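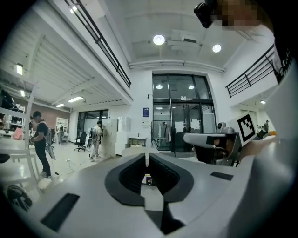
What size frying pan do you need if you mostly cook for two? A wide shallow one, wider than you think, because eggs and a couple of cutlets want room.

OK so, pans. I got rid of 3 of them in February and have been living with the one Dellora since. Cream inside, wood handle, cost me 429 which hurt. My old Kofler was fine untill the coating went. Then everything stuck, even onions.
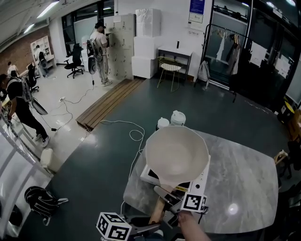 Medium heat, always. I used to crank the induction up to 900 and walk off – bad idea, the middle scorches and the sides stay pale. Now it's a spoon of oil, wait a bit, then food. Wash by hand. Wooden handle hates the dishwasher, ask me how I know.

Storage is still a mess. Two tubs for salt and sugar live at the back, everything else goes in the Darkus drawer thing. The lids don't fit in it. Tried them standing up, tried them upside down, no.

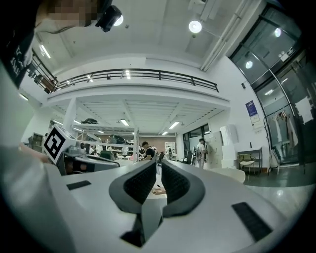

Also looked at the Iststead set, up to 212 off right now, but it's five pans and I'd use teh one. Maybe just the small saucepan if they ever sell it alone. For milk, mostly, and the odd boiled egg.

Gotta run – the lentil recipe is coming next, still fixing the salt in that one.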